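Brilcombe Wash Bag, Large

Anyone who owns one good wool sweater knows the little panic of finding it at the bottom of the machine, twisted around a pair of jeans. The Brilcombe Wash Bag is our answer to that, and we've been using the large one at home for so long that it's hard to picture laundry day without it!

It's a fine mesh bag with a soft zipper that tucks under a fabric cover when closed, so there's no metal pull rattling against the drum (or snagging whatever is next to it). The mesh is tight enough to hold back lint from fleece, yet water and soap go through it easily. Zoltán Somogyi worked on the seams for most of a winter, and they're lovely: flat, double stitched, and bound on the inside so a loose thread has nothing to catch on. 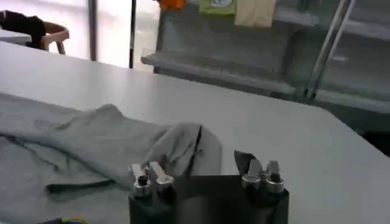
Gray garment laid out on a table.

One sweater per bag is plenty. Fill it halfway, zip it up, and leave space for the clothes to move. Knits do best on a cool, slow cycle with a mild liquid soap, then flat on a towel, pulled gently back into shape while damp. Gray and black things go together in our house, and cream gets its own load.

The bag also takes bras, tights, baby socks and soft toys. Araba Abubakari wrote in to tell us she packs hers with a week of gym clothes when she travels, and now we do too – it folds down to the size of a wallet.

Details
Size: 57 cm wide, with a boxed base
Material: polyester mesh, cotton binding
Color: white with navy trim
Wash: up to 60°C, no tumble drying
Weight: 100 g
Item number: 191

Also in the range: the small Brilcombe for underwear, and the Tirkenero drying rack, which has a flat mesh shelf wide enough for a grown-up's cardigan with both sleeves out.

Spare zipper pulls are free. Send us a note with your order number and we'll mail one.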